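FOR IMMEDIATE RELEASE
6 December 2003

Grollby opens its winter glove and knitwear drive, and I'd love you to go look in your bedroom

Hi everybody, Evie Catterall here from Grollby. I write these releases myself, so if you're used to the kind with a lot of titles and long words in it, sorry, you get me. Please print as much or as little of this as you have room for, and fix my commas if you need to.

The news is that our winter knitwear drive is open as of today and runs through the end of February. We take gloves, mittens, hats, scarves, leg warmers, wrist warmers, big socks, anything knitted that goes on a person and keeps them warm. It gets sorted at the Clovanlow shop on Hollis Street and goes out again to anyone who asks for it. You don't fill in a form and you don't have to tell us why you need a hat.

Last winter we handed out 1,227 pieces, and we ran out of gloves well before we ran out of cold weather. Scarves we had plenty of! I still have a box of scarves under my own desk. So this year the big push is for gloves, and for grown-up sizes most of all.

Now, where are they all? My guess is they're in your bedroom. Winter things at my place end up on top of the wardrobe, in the bottom of a bag on a hook, or under the spare blanket, and I bet yours do too. So what we're asking people to do this year is a thing Lesego Makhubela came up with, and we've been calling it the bed sort. You clear a space on the bed, put a clean sheet or a plastic cloth down if your knits are the shedding kind, and bring out every warm thing you own. All of it, including the ones you're sure you're keeping. Then you try to find the pairs.

I did mine in an evening with the radio on and came up with five pairs of gloves I'd forgotten about, plus a hat I had blamed my brother for losing (sorry, Alfie). Lesego's took longer because she stopped to mend things. If you have kids, let them do the matching, they're faster than we are.

A few notes on what we can use. Knits should be clean and dry when they get to us. A loose thread is fine and so is a small hole, since Colin Treloar runs our mending table and he likes having something to do with his hands. Fancy ones are welcome – fuzzy trim, ribbed cuffs, stripes, bobbles, all of it goes, and the fancy ones are usually the first to leave the shop. Please tie or pin pairs together. A safety pin through both cuffs works well, and a rubber band doesn't, they snap in the bag. Single gloves we'll take too, in a separate bag marked "singles." Jyoti Kashyap keeps a singles basket by the register and has matched up 49 so far, some of them with gloves from a completely different household that just happen to be close enough.

What we can't use is anything with a smell of mothballs that won't wash out, and leather that has cracked. Electric heated gloves we also have to turn down.

Drop-off is at the Clovanlow shop during opening hours, or at the Cullari bakery, where there's a bin inside the door on the left. The bakery bin gets emptied every evening, so please don't leave bags on the step. If you can't get out, call the shop and leave your street and a time, and I'll come by. I have 24 pickups booked already and I'm enjoying it, people keep giving me coffee.

We're also holding a mending evening at the shop in February, with room for 30 people. Bring needles if you have them. Colin will show how to close up a fingertip and how to pick up stitches on a cuff that's coming undone. It's free and there will be soup.

Editors, the two pictures with this release are free to use, and a credit to Grollby is plenty. I'm happy to talk to anybody on the phone or on the air, and Lesego says she is too as long as it isn't before breakfast.

A white knit glove with a blue fuzzy trim, and the bedroom, wardrobe and all. 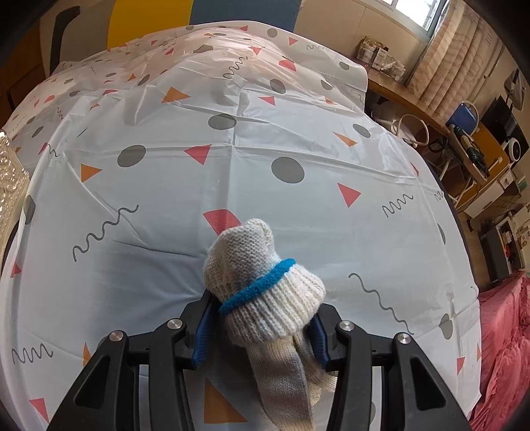
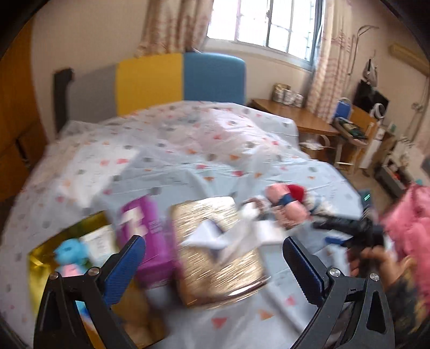 Can I bring in knitwear I made myself, or does it have to be store-bought?

Homemade is very welcome. Pin a note to it saying what yarn you used, if you remember, so whoever takes it home knows how to wash it. If you don't remember, we'll mark it for hand washing in cool water.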